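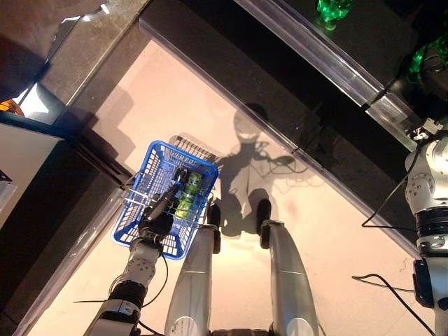 Does Huken need a live database to check migrations?

Only for the lock check. The syntax, naming and ordering checks run on the SQL files alone, and the reversibility check needs the files plus a schema dump. If no connection string is set, the lock check is skipped with a warning and exit code 0.

Review: Huken, a migration linter from Skamholm

Huken reads a folder of SQL migration files and reports statements that are likely to cause trouble when they run against a busy table. It ships as a single binary for Linux and macOS. I ran version 4 for a full release cycle on a billing service with 200 migration files, on a laptop and in Fedport, our build server.

Setup

Unpack the archive, put the binary on the path and run huken init in the repository root. This writes a config file with every rule turned on. The first run on our code gave 88 findings. Most were missing down files from the early life of the project, and they went away after I set a baseline:

huken baseline --before 0150

Everything numbered below the baseline is still parsed but no longer reported. The baseline goes into the config file as one line, so it can be reviewed like any other change.

Rules

The rules I kept on are the ones for adding a column with a volatile default, creating an index without the concurrent option, renaming a column in use by a view, and mixing schema and data changes in one file. The rename rule was right each time it fired. The data change rule is too strict. It flags a one-row insert into a lookup table the same way it flags an update with no where clause, and there is no row limit to tune.

Single statements can be excused with a comment on the line before. The comment must carry a reason or Huken rejects it. Reasons are printed at the end of the report.
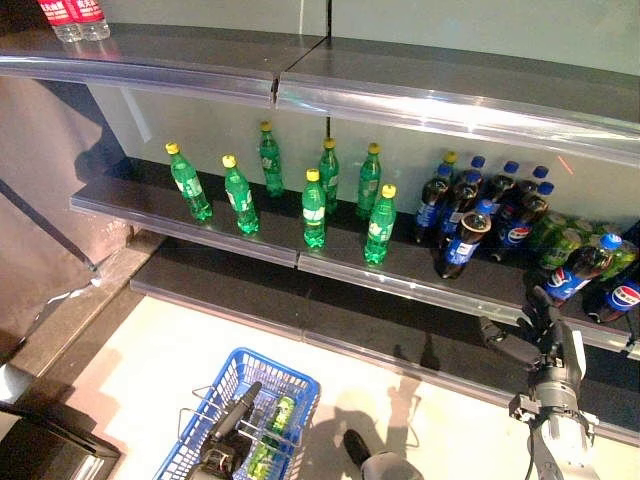
Speed

File checks finish before the shell prompt feels slow. The lock check takes longer: it opens a transaction, runs each new migration, reads the lock table and rolls back. It can't handle statements that refuse to run in a transaction, which includes the concurrent index builds its own rules ask for. Those are listed as "not checked" in the report, but the summary line counts them as passed. I consider this a bug and have filed it.

Output

Plain text, JSON and a format Fedport can show as comments on the changed lines. Plain text is cut at 200 characters per line, which hides the end of long statements. The JSON output has the full text.

Compared with Yaman

Yaman covers fewer rules and has no lock check. It does let you write your own rules as small scripts, and Huken has nothing like that. If your team has house naming rules beyond a simple pattern, Yaman is the better fit. We run both in the same Fedport job, with Yaman limited to naming.

Verdict

Keep it, with the data change rule off and the JSON report saved as a build artifact. I would not treat a clean summary line as proof that the lock check ran. Look for "not checked" in the report first, and fail the build on it if your setup allows.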